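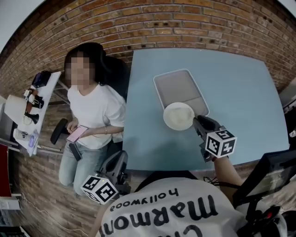

Que devient un cours d'analyse quand la plateforme de visioconférence perd le son mais garde la vidéo ?
Il continue par écrit, à condition que l'enseignant dispose d'une zone de saisie partagée et que l'heure de bascule soit consignée au journal.

Ya-wen Hsueh avait rédigé cette réponse elle-même, en août, pour la notice interne de Wirkgate. Elle la relut à 18 h 40, au moment où l'indicateur audio de la salle virtuelle passa au gris.

Onze étudiants étaient connectés. La séance portait sur la convergence uniforme. Elle coupa son micro, le rétablit, changea de périphérique de sortie. Le vumètre bougeait de son côté. Dans le fil de discussion, les messages arrivèrent : pas de son, pas de son, on vous voit parler.

Elle nota l'heure et ouvrit Rutier. C'était un éditeur de formules ancien, monofenêtre, que Plondside avait cessé de maintenir et qui fonctionnait encore. Chaque ligne validée s'affichait chez les participants avec un retard de 2 secondes. On ne pouvait pas effacer une ligne validée, seulement la barrer.

Ligne 1 : Je n'ai plus de son. Nous reprenons au critère de Cauchy.

Elle écrivit l'énoncé, puis la majoration. À la ligne 9, elle inversa deux quantificateurs. Elle s'en aperçut après validation. À l'oral, elle aurait corrigé en cours de phrase et personne n'aurait relevé. Elle barra la ligne et la recopia dans le bon ordre.

Un message privé s'afficha. Il venait d'I-hsuan Wu, inscrite depuis la rentrée, qui n'avait jamais pris la parole.

« Pouvez-vous laisser la ligne 9 ? »

« Elle est fausse », répondit Ya-wen Hsueh.

« Je sais. C'est ce que j'ai écrit au devoir Ueda. Je n'avais pas compris où était l'erreur. »

Le devoir Ueda comptait pour un quart de la note. I-hsuan Wu y avait obtenu une note faible, avec en marge la mention « ordre des quantificateurs », sans autre commentaire. Ya-wen Hsueh rouvrit la copie dans un second onglet. L'énoncé y figurait, identique au sien, jusqu'au choix de la lettre N.

Elle revint dans Rutier et ajouta, sous la ligne barrée, une suite de fonctions qui vérifiait la version fausse et mettait en défaut la bonne : x puissance n, sur l'intervalle semi-ouvert de 0 à 1. Pour chaque x, un rang. Pour tous les x ensemble, aucun. L'explication occupa quatre lignes. Le fil de discussion resta vide pendant qu'elle tapait.

À 19 h 25, le son revint. L'indicateur passa au vert sans message d'erreur. Elle entendit une chaise, puis une respiration proche d'un micro.

« On vous entend, madame », dit quelqu'un.

Elle posa la main sur la souris, au-dessus du bouton de fermeture de l'éditeur.

« Je termine par écrit », dit-elle, et elle coupa le micro.

Le fichier exporté en fin de séance pesait 579 kilo-octets. Elle le déposa dans l'espace du cours, ligne barrée comprise. Dans le journal d'incidents, à la rubrique durée, elle inscrivit quarante-cinq minutes. À la rubrique conséquences, elle commença une phrase, l'effaça, et reprit la copie d'I-hsuan Wu à la première page.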